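# Keeping a game room fit for humans

Updated 13/11/2022, mostly the part on sticky buttons. Ebere Ogbonna wrote in to tell me I was wrong about them, and she was right, which I have taken well.

## Controllers

Wipe them down before they look like they need it. By the time you can see the grime on a pale controller, it has moved into the seams and is paying rent. A microfiber cloth barely damp with rubbing alcohol does the flat parts. For the seam around the middle, run a wooden toothpick along it slowly, then wipe, then try not to think about what came out.

Sticky buttons: my old advice was to work a cotton swab around the edge and mash the button until it gave up. Ebere's method is better. Take the batteries out or unplug the thing, dampen the swab with alcohol, go around the button once, press it a dozen times, and leave the controller alone for an hour. If it still sticks, repeat. If it still sticks after that, you spilled something with sugar in it and you know exactly when.

Thumbstick caps come in bags and most are terrible. The soft ones pick up lint like a sweater. I use the firm kind and rinse them in dish soap every couple of weeks.

Drift is another matter. Before you order parts, try the dead zone setting. I played all of Rirnwood last August with a stick that leaned gently left, and a small bump in the dead zone hid it well enough that I blamed my deaths on the game, as is traditional.

## Cables

Label both ends. One label is what optimists use. Masking tape folded into a little flag and marked with a pen beats any fancy label maker, mostly for the reason that you will do it.

Wrap cables in loose loops and hold them with a hook-and-loop strap. Don't wind a controller cable tightly around the controller. I know the controller is right there. I know it fits.

Nnamdi Idahosa keeps his spare cables in cardboard tubes from paper towels, stood upright in a shoebox, with the type written on each tube. It looks like a school project and he can find a charging cable in the dark. I have a drawer, and I have had to buy the same HDMI cable twice.

## Discs and cartridges

Wipe discs from the center straight out to the edge, never in circles. Toothpaste does not fix scratches. It makes a disc that smells nice and won't load.

For cartridges, put alcohol on a swab, go along the contacts gently, use a dry swab after, and let the cartridge sit. Don't blow in it. I grew up blowing in them too, and I remember it working every time, and I also remember being great at the hoverboard level.

If your shelf has gotten away from you, make a list before you sort. Mine came to 62 games, of which I had finished 14, and I sat down for a bit after that. I sort by what I might play next, left to right. Okurik has been at the far left for so long that the spine has faded.

## Air and dust

Consoles need room to breathe. Leave a hand's width behind and on both sides, and if yours lives in a cabinet, leave the door open while it's on. Vacuum the vents from the outside with the brush attachment, with the power off and the plug out.

Fans that suddenly get loud in one game and not in others are probably just working hard. My console sounds like a leaf blower on the map screen of Kovisach 2 and purrs through the actual battles. I've cleaned it. It simply has opinions about maps.

Keep it off the carpet. If you have no shelf to spare, a cookie cooling rack makes a decent stand, though you'll want to buy one for the purpose unless you enjoy questions on baking day.

## Long nights and co-op

Drinks go on a separate table, lower than the one the console sits on. Then gravity is on your side for once. Caps back on between rounds. Chips are allowed in a bowl with chopsticks, and if your guests laugh at the chopsticks, show them your sticky button.

Charge the spare controllers the night before. Run the updates then too. I once invited people over for Zeman and we spent the evening watching a progress bar, which was a closer race than most of our matches.

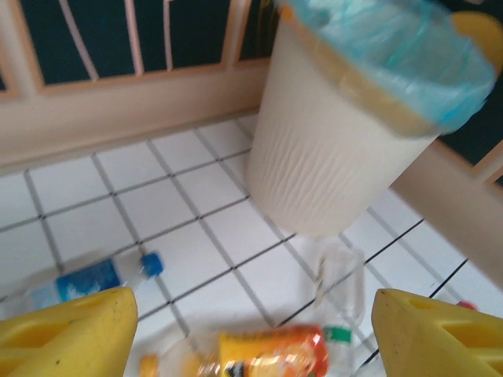
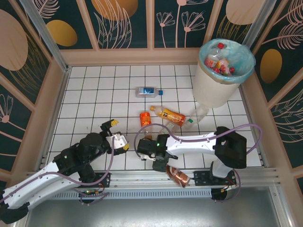 Cleaning up after a co-op night goes faster if you do it while the last match is still being argued about. Save, quit, controllers on the charger, and everybody takes what they drank from to the trash before they find their shoes. Fold the edges of the bag over the rim, as on the bin with the light blue bag in the second picture, so it doesn't slide down when the first bottle goes in. Then look on the floor anyway, behind the bin as well, and lying-down bottles are the ones to get first if you walk around in socks. Hard floor is a mercy here. On carpet I put down an old bedsheet before people arrive and shake it out over the tub afterward.

Headsets go on a hook. The arm of the couch is not a hook, and the foam pads last longer if no one sits on them. Wipe the pads with a damp cloth, no alcohol this time, and let them dry before they go anywhere with a lid.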